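Chapter 2
What a Rule Is Worth

Most safety rules for robot cells are written by people who will never clear a jam in one. I don't say this to excuse the operator who props a gate open. I say it because you are about to read a good many rules, and you should get into the habit of asking what each one does.

Take the Lukberg plant, where the cell manual for bin picking ran to 394 pages. Every page had been signed off. When the auditors from Dornero asked the night shift where the reach limits were written down, they were handed a different manual, for a cell that had been scrapped. The plant passed anyway — the audit form asked only whether a manual existed.

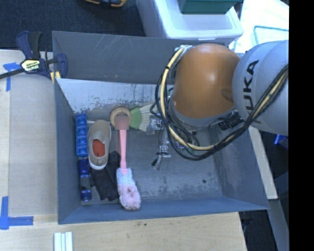

A standard can fail in the other direction too. The Bivia guideline told integrators to test picking with "representative items" and left it there. One supplier took that to mean a bin of identical cartons. Its report claimed 399 clean picks, and the number was probably true. It told the buyer very little about a bin of mixed goods, some soft, some rigid, lying partly on top of one another.

So be careful with the word "compliant." It means that somebody compared a machine with a text. Before you trust it, find out which text, which machine, and what was in the bin that day. Section 2.1 starts with the Caldeira checklist, which is short, widely copied, and in my view wrong on two points.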